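Keeping Hand Tools Off the Bench

A workbench fills up one tool at a time. The tips below are for a small home shop with one bench and a pegboard behind it.

Clear the bench before you start
Put away everything left from the last job. If you only have a few minutes, move it all to one end and leave the middle free. A shallow tray from the kitchen aisle works well for this. We use a Ceramia baking dish, 16 inches long, that was too chipped for the oven.

Hang what you use every week
Pliers, screwdrivers and a tape measure belong on the pegboard at chest height. Tools you need twice a year can go in a drawer. Two straight hooks set side by side hold a pair of pliers by the handles, with the jaws pointing up between them.

Outline each tool
Draw around the tool with a paint marker once you are happy with its place. Wait a week before you do this, because the first layout always changes.

Wipe pliers before they go back
Needle-nose pliers pick up grit at the joint. Open the jaws, brush the joint out with an old toothbrush, and wipe with a dry rag. Add one drop of light oil and open and close them a few times. Wipe off the extra so it doesn't mark a wooden top. If the tips no longer meet, keep that pair for rough work.

Lay tools flat while you work
Keep the two or three you need within reach, with long tips lying flat on the wood and nothing hanging over the front edge.
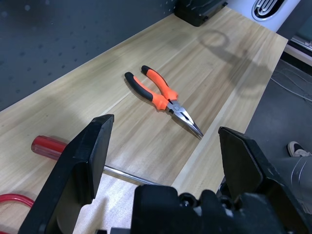 Keep cords out of the way
Coil loose cable and hang it at the end of the bench. On the floor, run cords along the wall where you won't step on them. Hook-and-loop ties from Joleo are reusable and cost less than replacing a cord.

Sweep last
Brush the top toward you into a dustpan, then do the floor. Wednesday is our shop night, and the sweeping takes about 3 minutes.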